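Workshop notebook, May
Plaster and glaze room, Dorkholm

Slip casting, second round

Picked up from the last entry. The Skolico slip had been sitting under plastic for ten days and had thickened at the top, so I stirred it by hand before putting the mixer in. Sieved the lot afterward. There was a fair amount of grit in the sieve, mostly dried skin from the bucket wall. I need to wipe the wall down each time I close the bucket.

Specific gravity was off again. A 100 ml sample came in at 182 g, and I want it closer to 177. Added water in small amounts and let the mixer run between additions. I did not touch the deflocculant this time. Last time I changed both at once and then had no idea which one had done the work.

Molds: used the two older plaster ones and the new one poured from Miettinen plaster. The new mold still felt cool against the back of my hand, so it was probably not fully dry. I cast in it anyway to see. The old ones released in a little under an hour and the new one took nearly twice that, with a soft spot at the foot that I had to support with a sponge. It goes back on the rack over the heater for a week before anybody uses it again.

Pour notes:
Fill in one steady stream down the center. When I stopped halfway to change jugs I got a line around the wall, and it did not sponge out.
Drain at an angle, then turn fully over on the slats. Flat draining left a bump in the middle of the floor.
Trim the spare while the rim is still leathery. I left one through lunch and it chipped.

Bisque went in the small kiln. Slow overnight climb with the lid propped until 200 C, then closed up. I had the first segment set too fast on the Storelel controller and caught it early in the program. Whoever fired before me had saved over the slow schedule. I have entered it again as program 4 and written it on the card taped to the side. Please leave 4 alone and use 5 or 6 for your own tests.
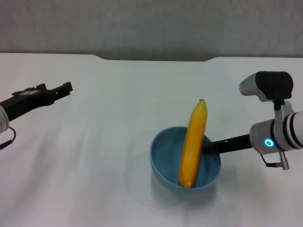 Blue bowl on the white table.

Glaze tests. Recipe 226 is the blue we have been using, with the whiting dropped slightly and the silica brought up to match. Recipe 459 is the same base with the cobalt cut and a little rutile added. I mixed 226 as a full batch and 459 as a small one, both sieved twice.

On the tiles, 226 is stable over the whole range I tried. Thick and thin look nearly the same, which is useful for dipping because the overlap at the tong marks barely shows. 459 is more interesting to look at and much less reliable. It broke to tan on the edges of two tiles and ran on the third, enough to catch the shelf. I had kiln wash down, so it came off with a scraper and only left a small scar. Use a cookie under anything with 459 on it until we know more.

Pinholes on both, mostly near the foot. My guess is dust on the bisque, as I skipped the damp sponge on that group. It could also be the bisque being too low. Next round I will wipe half the tiles and leave the other half dusty, same firing, and that should settle it.

Supplies: low on rutile and nearly out of wax resist. The wax we have has gone stringy and should be thrown out. Plaster is fine, two bags unopened, but they are standing right on the concrete and need to go up on a pallet before the floor gets hosed.

To do
Dry the new mold, weigh it every other day and write the weight on the back
Recheck the slip after it has stood overnight
Remix 459 with half the rutile
Order cones - we have plenty of 6, hardly any 04
Clean the sieve properly, there is cobalt in the mesh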